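Widon Small Parts Kit – wrist camera recordings, data card

Maintainers: Svenja Holzer (hardware, recording), Tarun Katiyar (data format, tools)
Release: 2
Status: in use for the kit review, open to corrections

Summary

This package holds recordings made while testing the Widon Small Parts Kit, a two-finger gripper with a wrist camera and control software, sold for light assembly and kitting. It contains 2,342 episodes of single-part pick and place. Each episode starts with the arm above the work surface and ends when the part is released or the operator stops the run. Failed picks are kept and labeled.

The Bhatia group uses the package to decide whether the kit can feed parts to the Vonuteo bench cell without a fixture. Other uses are fine, but the part set is narrow and the lighting was not varied much.

Contents

episodes/ – one folder per episode, numbered in order of recording
parts.csv – part name, part family, nominal grip width
splits/ – train, validation and test lists, one episode number per line
calib/ – camera and hand-eye calibration, one file per session
tools/ – reader, viewer and a script that checks for missing files

Each episode folder has the wrist video, a table of joint positions and gripper opening, and a short label file. The video and the table have separate clocks. Use the sync column in the table to line them up. Do not match by row count, as the video drops an image now and then when the disk is busy.

Label fields

part: name as written in parts.csv
result: placed, dropped, missed or stopped
operator: hashed
retry: 0 for a first attempt, 1 otherwise
note: free text, often blank

"Missed" means that the fingers closed without holding the part. "Dropped" means that the part was held and then lost before the target. Release 1 mixed the two, and its labels should not be merged with these.

Part set

There are 8 part families: spur gears, washers, spacers, hex nuts, short pins, clips, caps and flat brackets. Gears and spacers were picked by the outside edge only. The kit can also open inside a bore, but that mode is not covered. Pins make up the smallest family and have the highest share of missed picks.

Setup

The arm is a Tustetti bench arm with the stock flange. The gripper ran on factory settings apart from closing force, which was set to 85 on the controller's own scale. That scale has no unit in the manual, and we have not measured it. Exposure was locked at the start of each session. White balance was left on automatic in the early sessions, so the color of the mat shifts a little between folders.

Typical pick sequence

1. Move to the ready pose over the pick area. The gripper opens to the preset for the part family.

2. Bring the part between the fingers in the wrist view. For a gear lying flat, leave clear space on both sides of the teeth before going down. The fingertips sit lower in the view than the part at this stage, and the gripper's shadow on the mat can be darker than the part's own.

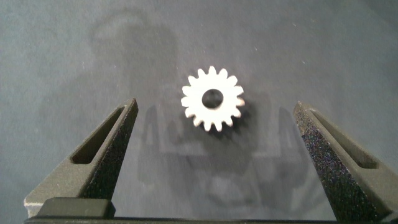 3. Descend straight down to pick height. Pick height comes from parts.csv and is measured from the mat.

4. Close. The controller reports contact when the motor current passes its limit.

5. Lift, move to the target and open. The episode ends when the fingers are back at the preset.

Known problems

White parts can clip to flat white on the top face under the locked exposure. Tooth edges usually survive, but any method that needs surface detail on the face will do poorly.

Contact is sometimes reported late on clips. The gripper opening column is a better signal for that family.

Hand-eye calibration drifted in one session. The affected episodes are listed in calib/exclude.txt and are already left out of the splits.

Loading

Run tools/check first. It prints the number of any episode with a missing file. The reader then takes the path to the package and the name of a split. Video is decoded on request – loading a full split into memory is possible but slow.

Changes since release 1

Result labels redone. Sync column added. Caps and flat brackets added. Duplicate episodes removed from the validation list.

Report label errors to Tarun Katiyar with the episode number and the release number.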